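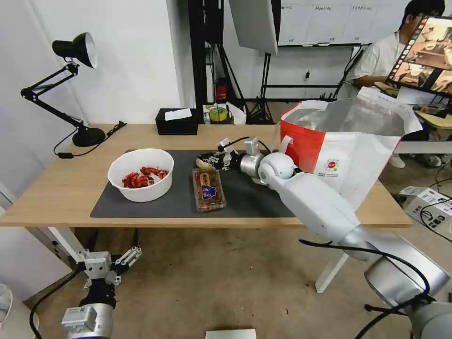
Crayfish in a white bowl, with a labeled food container. Skedport open day.

Visit report: Vuduneck crayfish ponds and packing hall, Skedport
December 10, 2018

The site has two parts, the ponds on the north side of the road and the packing hall on the south side. Visitors started at the ponds. Parking was on the gravel lot by the pump house and was full by midmorning. Rubber boots were lent out in adult sizes only.

Ponds

There are four ponds, all shallow, separated by clay levees wide enough for a small tractor. Water comes from a well and is dropped over a stack of perforated screens before it enters the first pond. The screens add oxygen and take out some of the iron, which leaves an orange crust that has to be scraped. The ponds are drained in early summer, planted with rice for forage, and flooded again in the fall. At the time of the visit they were flooded and the rice had begun to break down.

Low oxygen during that breakdown is the main problem of the season. Readings are taken at dawn at the far end of each pond, where circulation is poorest. When the reading falls below the farm's limit, water is pumped out of the drain ditch and back over the screens. The pump is a Wickramasinghe unit on a trailer, run from the tractor. I asked for its flow rate and was given a figure in inches of pond depth per day, without the pond area, so it is left out here.

Traps

The traps are pyramid type, made of coated wire mesh, with three entrances at the base and a plastic collar at the top. Over 700 are in storage under the lean-to. Most go into the water in the weeks before April, when the catch is heaviest. Bait is cut fish in cold water and a pressed grain pellet once the water warms. The collar stops the animals from climbing out and doubles as a handle. Several collars in the stack had split along the same line, on the sun side.

Packing hall

The hall has a receiving door, a wash tank, a grading table and a cold room. The grader is called the Adis and consists of inclined bars set at increasing gaps, with a water spray above. Small animals drop through first. It was run with water only, so I can't comment on its accuracy. Sacks are open-mesh and hold 45 pounds. They are laid flat in the cold room, never stood on end, and kept damp. The cold room log was on a clipboard by the door, last entry at line 1528, with temperatures recorded by hand.

The floor drains deserve a mention. They are full-width trench drains with lift-out grates and a basket strainer at the low end. The slope is steep enough that a cart left without its brake will roll, and one did. 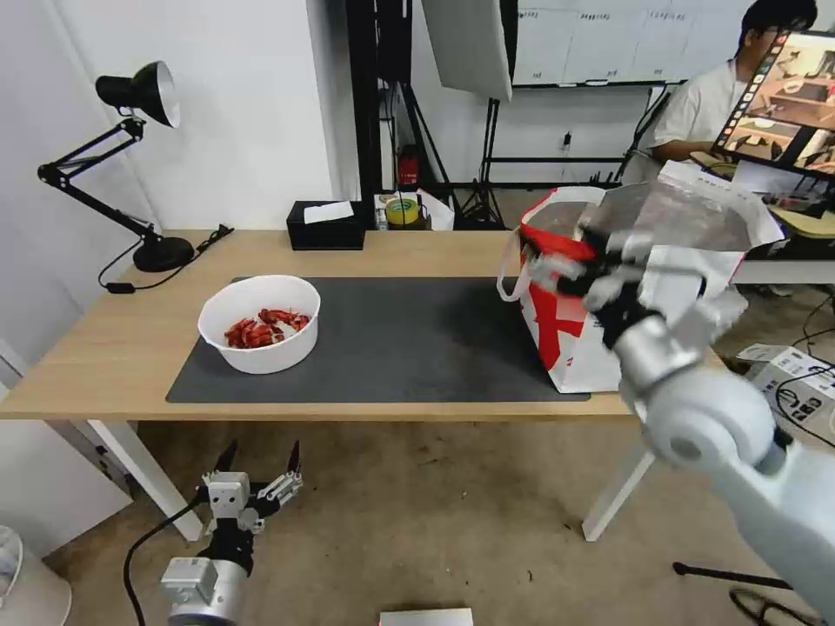
Bowl of crayfish and a white and red shopping bag.

The talk on purging was short. Holding the catch in clean water for a day or so empties the gut, but adds tank space, labor and some losses. The farm purges only for restaurant orders. No loss figures were offered.

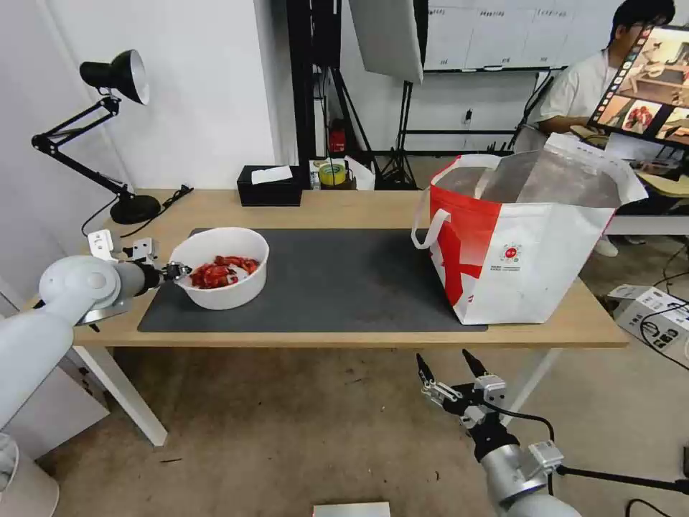 Access and practical notes

The turn from the Skedport road is unmarked from the east. The levee path is slick and has no handrail at the culverts. Hearing protection is needed next to the pump and was not provided. The hall is step-free from the receiving door, but the office restroom is up two steps. Allow two hours for both parts.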